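06/01/2025
By Kristine Lagman

The Catacutan Cup was won the year before by a robot that could pour cereal, so when the new rules came out and the event was laundry, we all felt personally insulted. We had spent the fall on cereal. Vangelis Alexiou had a spreadsheet of flakes.

"It says fold," he said, reading it again off his phone. "One T-shirt. Short sleeves. It doesn't say fold well."

"It says judges' discretion," said Mitra.

"So it doesn't say well."

There were four of us in the Brandovo Community College robotics club that winter, if you counted me, and the college did count me, because a club needed four to get a budget. I had joined for the elective credit and stayed because Mitra Shahbazi's brother had moved out and left her his half of the apartment, and the club met there, and it had heat. The lab on campus had heat too, on paper.

The arms stayed in the lab. Two of them, bolted to a table, and very expensive to scare. What came home to Mitra's were the grippers, the kind you hold yourself, and the idea was that you did the job over and over with your own two hands inside the machine's limits. Then the arms would study the recordings and do it too. Reshma Le Roux, who was our captain on the grounds that she owned a car, explained this to me on my first night as "teaching by example." I asked whose example. She looked around the living room for a while.

"All of ours," she said.

I should say that I don't fold. I own a chair, and the chair has a pile on it, and from time to time the pile moves to the bed and back. Vangelis rolled his shirts because of something he had read about submarines. Reshma's mother still did hers, and she told us this in the voice people use for a medical history. Mitra was the only one with a method. She'd worked two summers at a clothing store at the mall and could do a crew neck on a clipboard in the time it took me to find the collar.

"Fine," said Reshma. "We all learn Mitra's."

We learned Mitra's. It began with picking the shirt up off the sofa by its corners and pulling the edge straight between your hands, and it turned out badly for me right there, because a T-shirt laid down in a heap has a great many corners and most of them are lies.

"That's the side," Mitra said.

"It's a corner."

"It's a corner of the side. Where's the neck?"

I looked. The neck was over by my right hand, minding its own business.

"Is it supposed to be there?"

"Keep going," said Reshma from behind the laptop. "It's recording. Act like you meant it."

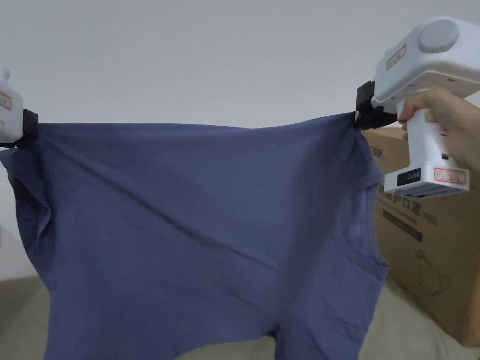 I acted like I meant it. I lowered the whole thing to the cushions with what I hoped was authority, and then I folded it in half in a direction. Mitra made a sound I had heard her make once before, when a man at the mall put a sweater back.

"We can throw that one out," she said.

"We don't throw them out," said Reshma. "The robot has to know how to recover."

"Recover from what?"

They both very kindly did not look at me.

That became my job. Mitra did the clean ones, the ones that went from heap to rectangle like something in a commercial. Vangelis did the fast ones. I did recovery. I'd pick the shirt up wrong, in good faith, and then find my way home. By the second week I was so well known for it that Vangelis named my folder on the drive, and I won't repeat the name, but it had a boat in it.

The thing about the grippers is that they take your fingers away. You think of yourself as a person with ten of them, and for the length of a T-shirt you are a lobster. You squeeze, and something closes, and the shirt is either in there or it isn't. You can't feel a hem. You can't do the little flick at the end that my grandmother did with pillowcases, the one that made a crack like a flag. I tried the flick once. Reshma played it back for everybody and then deleted it, out of concern for the arms.

Still, I got attached to the shirt. It was blue, going on gray, and none of us would admit to having brought it. I knew it better than I knew most of my relatives. I knew how it slumped when you had it by the side and how the sleeve swung down just when you'd stopped thinking about the sleeve. I could have picked it out of a lineup. I'd go home after a night of it and stand in front of my chair, and the pile would look at me, and I'd go to bed.

In the middle of all this Caltska put out their video.

Caltska was the private school across the river. They had a robotics building. Their club had jackets and a faculty adviser named Kristine Salazar who had once, according to Vangelis, made a grown robot cry. The video was set to piano music. In it a pair of arms lifted a white shirt off a marble counter, gave it a shake, and laid it down in a square you could have mailed.

We watched it on Mitra's laptop with our coats on. She'd turned the heat down, now that it was her name on the bill.

"It's sped up," said Vangelis.

"It says in the corner that it isn't," I said.

"They'd say that."

"Did you see it shake the shirt?" said Mitra. She sounded a little in love. "It did the shake."

Reshma closed the laptop. She had a speech she gave at times like this, which was that we had 51 good episodes and needed more, and she gave it. Then she said the word "discretion" several times, like somebody rubbing a coin. Then she handed me the gripper.

"Do one from upside down," she said.

"On purpose?"

"However it comes to you."

It came to me right away. It was a gift by then.
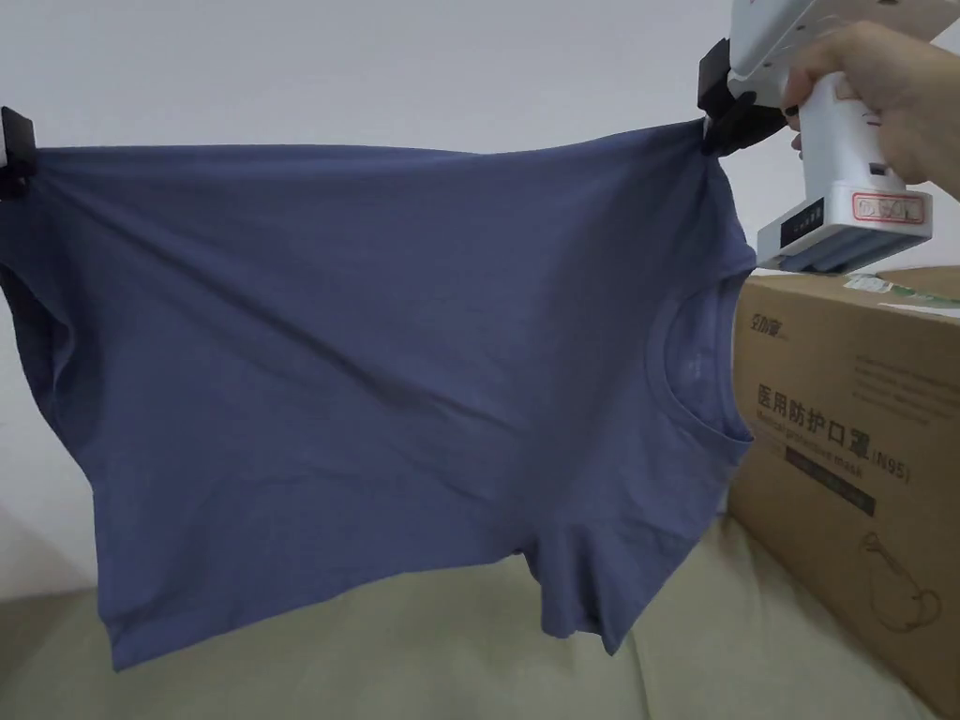
"How does it know when it's done?" I asked.

"It stops when the shirt looks the way our shirts looked when we stopped," said Reshma.

I thought about how my shirts looked when I stopped. I thought about the judges, and their discretion. Then I put that one down on the sofa and did something I hadn't done before, which was go slowly. I went back for the neck. I found the other shoulder, the real one, and took it in the jaws and waited until I was sure. It took so long that Vangelis went and made toast. When I was finished there was a rectangle on the cushion, leaning a little to the left, but a rectangle anybody would have recognized from across a street.

"Huh," said Mitra, and she bent down and fixed one edge with her thumb, and Reshma yelled at her because it was still recording.

The Cup was in March, in the Catacutan Civic Center, between a boat show and the taking down of the boat show. Every team got 3 minutes. We were fourteenth out of 14, so we had plenty of time to eat.

Caltska went early. Their arms came down over the shirt the way they had in the video, and I'll give them this, there was no speeding up. It was beautiful. But the judge who'd put the shirt out had dropped it more than placed it, and the arms took it by a sleeve and a hem, and shook it, and laid it out very elegantly as something with one sleeve and a hem. Then they folded that. Kristine Salazar, in her jacket, wrote a thing down. As far as I could see, no robot wept.

By the time they got to us there were men carrying a pontoon past the judges' table. The judge dropped our shirt. It was green, which bothered me. I had not been told there would be other colors.

Our arms reached down and took it firmly by the wrong corner.

"Oh, that's you," said Vangelis.

It was, too. It was the strangest thing. The left one dithered over the sleeve the way I dither. The right one lifted a little higher than it needed to, and I felt my own shoulder go up. It held the shirt out sideways with the collar hanging off to the right and stopped there, thinking, if that's what it was, for so long that one of the judges leaned over to see whether it was plugged in.

"Go back for the neck," I said.

"It can't hear you," said Reshma.

"I know it can't."

It went back for the neck. It let go, which had taken me two weeks to learn to do without swearing, and it patted along the edge and got hold of a shoulder. From there it was all Mitra for a while, crisp as anything, and then a quick bit in the middle that was pure Vangelis and nearly lost us the whole business. The buzzer went while the last fold was coming over. The arms, not knowing about buzzers, put it down anyway.

It leaned to the left.

We came in third. There was a ribbon, and a gift card to a marina. The judges' sheet said "persistent," and Reshma had it laminated, and for a few days we were all unbearable about it. First place went to a team from upstate whose robot used a clipboard. Mitra had to go and stand outside.

The shirt, the blue one, ended up with me. It went home in my bag with the charger cables, and when I found it there I shook it out over the bed, the real way, with fingers. No crack. I got the collar on the first try and folded it Mitra's way, sides and then bottom, and stood there holding it, looking for somewhere to put it down. There was only the chair.

The next morning Reshma sent around the rules for next year. Fitted sheet.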